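Where Does the Tap Water Go? A Term Project on Household Water Use in Ludham

Submitted 12 Sep 2023

Introduction

When our class was asked to pick something from everyday life and look at it closely, I chose water, mostly on account of my grandmother. She grew up hauling it from a pump two streets over, and to this day she cannot walk past a dripping faucet without tightening it and giving you a look. I wanted to know whether the rest of us in Ludham have any idea how much we use, and what we use it for. My partner on the project was Florian Barbier, who did most of the door knocking and has a much nicer telephone voice than I do.

How we collected the answers

We wrote a two-page questionnaire and dropped it off at homes in the old town and in the newer streets up by the Sirkance reservoir. We got 474 forms back, and I am still grateful to every person who filled one in, including the gentleman who attached four extra pages about his rain barrels (we read them all!). We also asked seven households to keep a water diary for a week, writing down every bath, load of dishes, kettle and watering can. My own family was one of the seven, and my brothers complained the whole way through.

The small stuff was the hardest to write down. A bath is easy to remember, but rinsing a cup or wiping up a splash goes by so fast that most of our diary keepers gave up on it by the second day and just wrote "bits and pieces" at the bottom of the page.
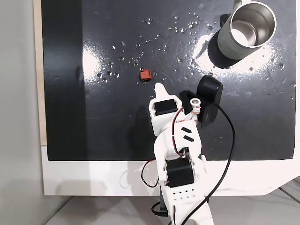 What people told us

The first thing we asked was which room uses the most water. Most people said the kitchen. In the diaries it was the bathroom every single time, mainly showers and flushing, with laundry coming next. I would have said the kitchen too, so I can't be smug about it.

The second thing was whether people knew what they paid. Very few did without going to look for the bill. One diary family turned out to be using 866 liters a day between them, and when Florian read the figure back to them they asked him to check it. He did, and it was right. They found a running toilet that same evening and were kind enough to call us about it.

Drinks were a tiny share of the total, but people loved writing about them. We got whole paragraphs on tea, on coffee, on whose turn it is to fill the kettle and why it always gets filled to the top for one mug.

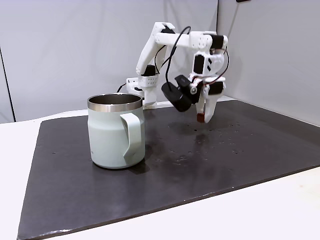
A visit to the waterworks

In December we were shown around the treatment plant by Wagner Figueiredo, who has worked there for many years and answered all our questions, even the silly ones. He explained how the water settles, how it is filtered through sand and how it is tested before it goes out to the mains. The plant's oldest filter bed serves almost 2000 homes. I had pictured something loud and full of pipes, but the filter hall was quiet — you could hear our shoes.

What I would do differently

I would make the questionnaire shorter and ask about gardens separately, as the summer answers got muddled up with everything else. I would also start the diaries sooner, so that each family could keep one in winter and one in summer. Florian would like it noted that he would bring an umbrella.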